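Plirau 지도 앱 사용 설명서
5장. 안내 캐릭터와 지도 테마를 바꾸기

이 장에서는 거리 보기 화면에 나오는 안내 캐릭터를 교체하는 방법, 그리고 지도 테마를 설치하고 지우는 방법을 설명합니다. 기본 설치는 3장에서 이미 끝난 것으로 생각하고 씁니다. 아직 계정을 만들지 않은 분은 먼저 3장을 읽어 주십시오.

문서 개정일: 2018년 2월 9일
대상 버전: Plirau 9 이상

5.1 시작하기 전에 확인할 것

캐릭터 파일과 테마 파일은 모두 Clanov 자료실에서 받습니다. 자료실은 앱 안에 들어 있으므로 따로 설치할 프로그램이 없습니다. 다만 다음의 조건이 필요합니다.

- 앱에 로그인이 되어 있을 것
- 저장 공간에 여유가 있을 것 (캐릭터보다 테마가 더 많은 공간을 씁니다)
- 무선 네트워크에 연결되어 있을 것

주의: 이동통신 데이터로도 받을 수 있지만, 요금은 사용자의 계약에 따라서 나옵니다. 설정 > 데이터에서 "무선 네트워크에서만 받기"를 켜 두시는 것을 권합니다.

5.2 안내 캐릭터를 바꾸는 순서

1. 지도 화면의 오른쪽 아래에 있는 사람 모양 아이콘을 길게 누릅니다. 짧게 누르면 거리 보기가 바로 시작되므로, 메뉴가 나올 때까지 손가락을 떼지 마십시오.

2. 메뉴에서 "캐릭터 관리"를 선택합니다. 현재 사용하는 캐릭터가 맨 위에 표시됩니다.

3. "자료실 열기"를 누릅니다. 처음 여는 경우에는 이용 약관이 나옵니다. 내용을 읽고 동의하셔야 다음 화면으로 갈 수 있습니다.

4. 원하는 캐릭터를 찾아서 "받기"를 누릅니다. 이름 옆에 자물쇠 표시가 있는 것은 기간 한정 캐릭터입니다. 기간 한정 캐릭터는 8월 행사 때와 같이 정해진 때에만 받을 수 있습니다.

5. 받기가 끝나면 "적용"을 누릅니다. 지도 화면으로 돌아가면 아이콘이 새 캐릭터로 바뀌어 있습니다.

6. 캐릭터를 끌어서 파란색으로 표시된 길 위에 놓습니다. 거리 보기가 시작되고, 캐릭터는 작은 지도 안에서 현재 위치와 방향을 보여 줍니다.

참고: 캐릭터를 바꾸어도 기능은 바뀌지 않습니다. 이동 속도, 보이는 거리, 저장된 장소는 모두 기본 캐릭터와 같습니다. 일부 캐릭터는 끌어올릴 때 짧은 소리가 납니다. 소리가 필요 없으면 "캐릭터 관리" 화면 아래쪽의 "효과음"을 끄십시오.

5.3 캐릭터를 여러 개 사용하기

한 계정에 캐릭터를 5개까지 저장할 수 있습니다. 이미 5개가 있으면 "받기" 단추가 회색이 되고 눌러지지 않습니다. 이때에는 쓰지 않는 캐릭터를 하나 지운 다음에 다시 받으십시오. 지운 캐릭터는 자료실에 남아 있는 동안 다시 받을 수 있습니다. 그러나 기간 한정 캐릭터는 행사가 끝난 뒤에는 다시 받을 수 없으니, 지우기 전에 꼭 확인하십시오.

"무작위" 항목을 켜면 앱을 시작할 때마다 저장된 캐릭터 중에서 하나가 나옵니다. 이 항목은 저장된 캐릭터가 하나뿐일 때에는 보이지 않습니다.

5.4 지도 테마를 설치하기

테마는 지도의 색, 글자 모양, 건물 표시 방법을 한꺼번에 바꿉니다. 현재 기본으로 제공하는 테마는 Xiao와 Kastutitz입니다. Xiao는 밝은 색을 쓰고 길 이름이 크게 나옵니다. Kastutitz는 오래된 게임 화면과 비슷하게 만든 테마이고, 건물이 네모난 칸으로 표시됩니다.

1. 설정 > 화면 > 테마를 엽니다.

2. 테마 이름을 누르면 미리 보기가 나옵니다. 미리 보기에서는 지도를 움직일 수 있지만 검색은 할 수 없습니다.

3. "설치"를 누르고, 진행 막대가 끝까지 갈 때까지 기다립니다. 이 동안 앱을 닫지 마십시오.

4. 앱이 다시 시작되면 새 테마가 적용됩니다.

주의: Kastutitz 테마에서는 작은 골목의 이름이 생략되는 경우가 있습니다. 모르는 장소에서 길을 찾을 때에는 기본 테마로 돌아가서 사용하십시오. 운전 중에는 테마와 캐릭터를 바꾸지 마십시오.
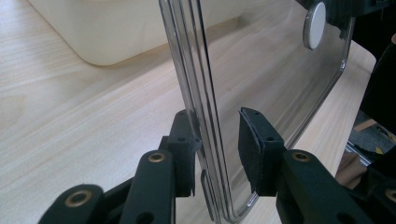

그림 5-1. 나뭇결이 있는 밝은 상판 위에 세워진 투명 플라스틱 판

5.5 문제가 생겼을 때

캐릭터가 길 위에 놓이지 않습니다.
파란색 선이 없는 길에는 거리 보기 자료가 없습니다. 지도를 확대하고, 가까운 곳에 파란색 선이 있는지 보십시오. 선이 있는데도 놓이지 않으면 앱을 완전히 끝내고 다시 시작합니다.

오류 번호 2044가 나옵니다.
받은 파일이 완전하지 않다는 뜻입니다. "캐릭터 관리"에서 해당 캐릭터를 지우고 다시 받으십시오. 3회 반복해도 같은 번호가 나오면 설정 > 도움말 > 문의하기에서 알려 주십시오. 문의할 때에 기기 이름과 앱 버전을 같이 적어 주시면 답변이 빨라집니다.

테마를 바꾼 뒤에 글자가 너무 작습니다.
테마마다 글자 크기가 따로 저장됩니다. 설정 > 화면 > 글자 크기에서 다시 맞추어 주십시오.

원래의 캐릭터로 돌아가고 싶습니다.
"캐릭터 관리"의 맨 아래에 있는 "기본값으로"를 누릅니다. 받은 캐릭터는 지워지지 않고, 저장 목록에 그대로 있습니다.

저장한 장소를 다른 기기로 옮기는 방법은 6장에 있습니다.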